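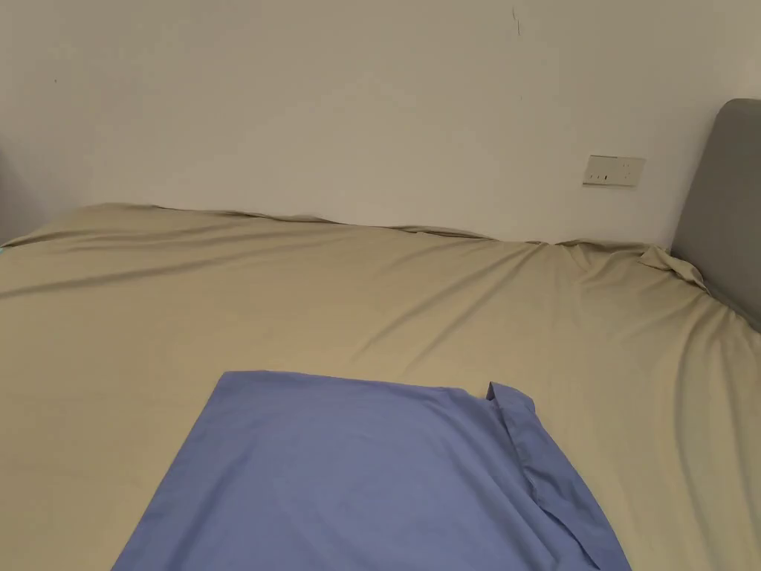

Die Kantenerkennung beim Kissenbezug läuft wieder, und zwar richtig gut! Kurz für alle, die erst jetzt in das Ticket schauen: Der Faltassistent (Solberg, Stand Mai) hat seit dem letzten Update lange Falten im Spannbettlaken als Stoffkante gewertet und dann mitten auf der Matratze zugreifen wollen. Bei so einem Untergrund ist das fast schon verständlich, die flachen Falten ziehen sich ja schräg über das ganze beige-graue Laken und rechts beim Kopfteil liegt noch ein zerknautschter Hügel. Der blaue Bezug vorn hat dagegen kaum Falten, nur an der Öffnung liegt der Saum doppelt. Und genau auf diesen doppelten Saum schaut das Modell jetzt zuerst.

Technik intern > Trelley Zimmerservice > Faltassistent > Tickets > Kissenbezug, falscher Griffpunkt

Status: in Beobachtung
Gemeldet von: Nesrin Uysal, Wäsche und Zimmer
Bearbeitung: Eylül Kahraman
Mitlesend: Bülent Saraç, Regula Imhof

Meldung (Nesrin Uysal)
Assistent schlägt beim Bezug immer wieder einen Griffpunkt auf dem Laken vor. Wenn ich das Laken glatt ziehe, ist Ruhe, aber dann ziehe ich den halben Vormittag Laken glatt. Neustart gemacht, Kamera geputzt, keine Änderung. Mit Handtüchern passiert es nicht. Bitte nicht einfach das alte Modell zurückspielen, das neue ist bei den Socken so viel besser!

Eintrag 1 (Eylül Kahraman)
Kann ich nachstellen. Von 11 Durchläufen waren 3 daneben, alle auf dem gleichen Untergrund. Helleres Licht bringt nichts, anderer Kamerawinkel auch nicht. Ich tippe auf die Lerndaten: Wir haben fast nur auf straffen Laken aufgenommen, weil wir vor jeder Aufnahme brav das Bett gerichtet haben. Selber schuld :) Vorschlag: neue Aufnahmen mit den Handgreifern, diesmal bleibt das Laken, wie es ist, und der Zimmerservice führt die Griffe selbst.

Eintrag 2 (Bülent Saraç)
Bin sehr dafür. Die Leute, die das jeden Tag machen, greifen völlig anders als wir aus der Technik. Ich habe Nesrin zugeschaut und mir fast jeden Handgriff neu erklären lassen. Sie sucht den Saum mit zwei Fingern, schüttelt einmal und hat die Öffnung. Ich habe an der gleichen Stelle gezupft wie der Assistent. Greifer und Ladekabel stelle ich bereit.

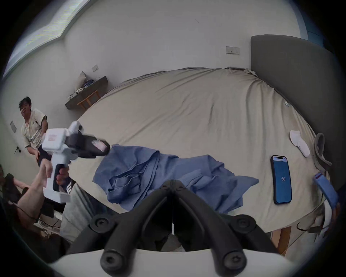 Zuletzt geändert: 01.02.2026

Eintrag 3 (Eylül Kahraman)
Aufnahmen laufen. Ein paar Punkte für die Anleitung, solange ich sie frisch im Kopf habe:

- Beide Handgreifer gleichzeitig starten. Wenn einer hinterherhinkt, passen die Spuren nicht zusammen und der Durchlauf ist weg.
- Handy, Socken und Kabel dürfen neben dem blauen Stoff auf dem Bett liegen. In echten Zimmern liegt auch immer irgendwas herum.
- Schrauben an den schwarzen Greiffingern vor dem Start nachziehen. Auf der Aufnahme sieht man gut, wo sie sitzen, nämlich am Fingeransatz.
- Wer gerade nicht greift, hockt sich an die Wand oder geht aus dem Zimmer.

Eintrag 4 (Regula Imhof)
Frage von der Einsatzplanung: Zählt die Aufnahmezeit als Arbeitszeit? Bei mir haben sich schon zwei Kolleginnen gemeldet, die gern mitmachen würden, aber nicht nach Feierabend.

Eintrag 5 (Bülent Saraç)
Ja, voll. Ist mit der Leitung in Bridlow abgesprochen, maximal 40 Minuten am Stück, danach Pause für die Handgelenke. Die Zimmerliste wird an den Tagen entsprechend gekürzt. Bitte gleich so in den Plan eintragen, sonst geht es wieder unter.

Eintrag 6 (Nesrin Uysal)
Mir macht das richtig Spaß! Am Anfang war der Greifer ungewohnt, man spürt den Stoff ja nicht und drückt zu fest. Nach einer Weile geht es. Eine Sorge aus dem Team gebe ich weiter: Was wird aus den Zimmern, wenn das Ding irgendwann allein faltet? Bitte nicht im Ticket begraben, das gehört in die Runde.

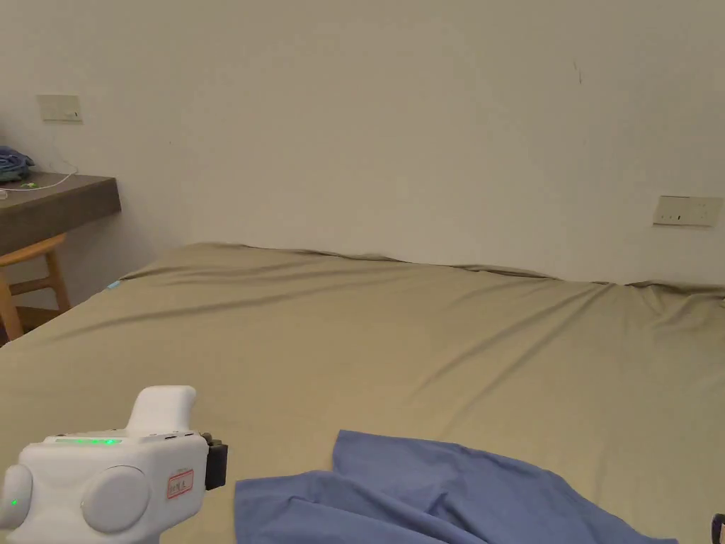 Letzte Bearbeitung: Melahat Aksoy, vor 2 Stunden

Eintrag 7 (Melahat Aksoy)
Steht in der nächsten Teamrunde ganz oben, versprochen. Was heute schon feststeht: Der Assistent übernimmt Bezüge und Kleinteile, die Zimmerabnahme bleibt beim Zimmerservice, und die Aufnahmen leitet künftig Nesrin. Dafür gibt es eine eigene Funktion im Plan, mit Stunden.
Zur Technik noch: Greifer erst in die Hand nehmen, wenn die Leiste oben am Gehäuse grün leuchtet, so wie bei dem weißen Gerät hier links vorn. Dass der blaue Stoff zerknittert daliegt, ist für die neuen Durchläufe erwünscht, also bitte nicht glattstreichen!

Eintrag 8 (Eylül Kahraman)
Neues Modell ist drauf. Gleicher Test wie oben, wieder 11 Durchläufe, kein Griff mehr ins Laken - ich habe laut gejubelt. Offen ist noch der Fall, dass der Saum komplett unter dem Bezug liegt. Da wartet der Assistent zu lange und fragt dann nach. Eigenes Ticket folgt, Log liegt auf Gevance im Ordner Kissenbezug.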